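Kitchen Arm Build, Session 3 Handout: Grasping, Lifting and Seating Parts

Notes by Imelda Evangelista, for the shared workshop group

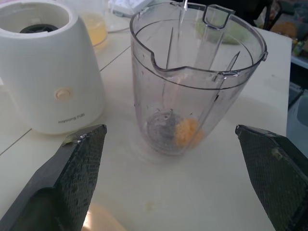

Okay, picking up where we left off last time, with the arm bolted down and homing properly (finally!). This session is all about getting the thing to pick up an awkward kitchen part and put it somewhere useful. If you missed the wiring session, borrow somebody's notes before you power anything on, and please don't skip the part about the emergency stop.

The task we're working toward is blender assembly. Jar goes onto base, base button gets pressed, everybody cheers. I like it as a first real job for a home-built arm because it mixes big loose motions with one really fussy one at the end. You can be sloppy on the way over and you still have to be careful for the last little bit.

1. Picking your grasp

A clear plastic jar that's wider at the top than the bottom is a mean thing to hand a beginner, and I'm doing it anyway. With a taper like that the fingers want to ride along the wall when you squeeze. Two things help. Go in low and level, so both pads touch at the same height, and close slowly enough that you can see the jar shift before it tips.

You'll be tempted by the handle. I was too! The trouble is that all the weight then hangs off to one side, and our wrist joint is the weakest one we built. Pornthip Phetsri got a handle grasp working on her arm at home, but she has a beefier wrist motor and a lot more patience than I do. Try it both ways if there's time and write down what happened.

About the pads: the textured mesh is what gives you friction, so wipe it down between runs. Fruit pulp in the mesh is a pain. An old toothbrush gets it out.

2. Force settings

Our gripper board is the Gumell, and the closing force is just a number from 0 to 100 in the config file. Start at 63. If the jar slides, go up to 68 and try again. Past that I'd like you to stop and look at your finger alignment instead, since nine times out of ten (my guess, I haven't kept a tally) the pads are touching unevenly and more squeeze only makes the jar twist.

Food in the jar changes things too. Soft stuff at the bottom, like mashed orange, moves the weight down, and that's mostly good news for us. A jar filled up to the rim with juice is another story and we are not doing that this month.

3. What the wrist camera can and can't tell you

Clear plastic is hard. The camera sees straight through the wall to whatever is behind it, so anything colorful in the background can end up looking like part of the jar. The ribs inside catch the light as thin bright lines, and those turned out to be the best feature I had for finding where the walls are. The blade assembly is good too, because it's grey and it sits in the middle. I aim for the blades and work outward.

The base is much easier. It's white, so it does wash out a bit against a white table, but the dark coupling inside the open top makes a lovely target. The round button on the front tells you which way the base is facing.

4. Seating the jar

Come in from straight above, stop a little short, then lower in small steps. If you feel resistance (watch the motor current in the Brolach window), back up, rotate a few degrees, and go down again. Don't push through it. My longest log from this part has 2944 lines in it and most of them are the arm nudging, backing off, and nudging again. That's fine, let it nudge.

Keep the base unplugged the whole time. There are blades in there. We press the button for practice only, with the plug lying on the table where I can see it.

5. For next time

Run the pick-up at least 3 times with the jar in a different spot each time, and save your logs in the Grirnero folder under your own name. Bring your config file even if it's a mess. We'll start with button pressing, then move on to what the arm should do when it drops something, so think a bit about how yours would even know.

Spare finger pads are in the drawer under the drill press. Put the screws back in the jar lid when you're done, they're the tiny ones and I only have the one bag.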